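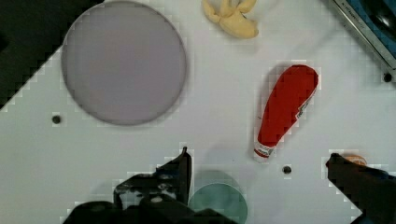 Yellow plush banana and a pale round disk on a white tabletop.

How to Build a Cross-Reference Chain in a Study Bible

Last updated 4 May 2022

A cross-reference chain is a path through the Bible that follows one subject from verse to verse. The start of the chain is written inside the front cover. At each verse, a note in the margin gives the next verse. A reader who knows only the starting point can follow the whole chain without a separate list.

This guide uses the subject of prayer. The same steps work for any subject.

What you need

A Bible with outer margins wide enough for one short reference
A concordance in the same translation
A pen with pigment ink, fine point
A sheet of lined paper
A scrap of paper to place behind the page while writing

The Ashby and Bondano wide-margin editions both have enough room. In the Bondano the inner margin is too narrow to use, so plan on the outer margin only. The Sikomport concordance is keyed to a different translation from the Brukport. Check the title page before you start, or you will look up words that do not appear in your text.

Step 1. State the subject in one line

Write the subject at the top of the lined sheet. "Prayer" is too wide for a single chain. "How to pray" is narrow enough. If a verse does not fit the line you wrote, leave it off the sheet.

Step 2. Collect verses

Look up the main word in the concordance and its close forms: pray, prayed, praying, prayer. Then look up related words such as ask, seek and call. Read each verse in its paragraph before you copy the reference. A short concordance entry often hides who is speaking and to whom.

For the sample chain, the collected verses were:

Psalm 145:18
Matthew 6:6
Matthew 6:9-13
Matthew 7:7
Luke 11:1
Luke 18:1
Romans 8:26
Ephesians 6:18
Philippians 4:6
1 Thessalonians 5:17
James 1:6
James 5:16

Twelve links is a good length for a first chain. The complete topical index in the back of the Ashby has 523 headings, and some of them run much longer than this, but a long chain is hard to finish at one sitting.

Step 3. Remove repeats

Parallel passages in the Gospels can fill a chain with the same saying. Keep one and put the other in brackets beside it on the sheet. Luke 11:9 repeats Matthew 7:7 and was left out of the sample for that reason.

Step 4. Set the order

There are 2 common methods.

Book order. The references run from Genesis to Revelation. You always turn forward, and it is easy to add a verse later.

Teaching order. The references follow an argument. For prayer, you might open with Luke 11:1, where a disciple asks to be taught, go to Matthew 6:9-13 for the answer, and place the letters after that. Adding a verse later means changing a note you have already inked.

Use book order for a first chain.

Step 5. Mark the chain

Choose a short code for the subject. The sample uses PR. Inside the front cover, write the code, the subject line and the first reference:

PR How to pray Ps 145:18

Turn to Psalm 145:18. Place the scrap of paper behind the page. In the outer margin, level with the verse, write the code and the next reference:

PR Mt 6:6

Continue to the last verse. There, write the code and the word "end," followed by the first reference, so that a reader who comes in partway can go back to the beginning.

Let the ink dry before you turn each page.

Step 6. Test it

Close the Bible, open the front cover and follow the chain using only the margin notes. Keep the lined sheet out of reach. The usual faults are a wrong chapter number and a skipped link. Correct them with a single line through the error and the right reference beside it. Correction fluid cracks on thin paper.

Adding a verse later

In a book-order chain, find the link just before the new verse. Strike out its note and write the new reference. At the new verse, write the reference you struck out. Update the lined sheet and keep it folded in the back of the Bible.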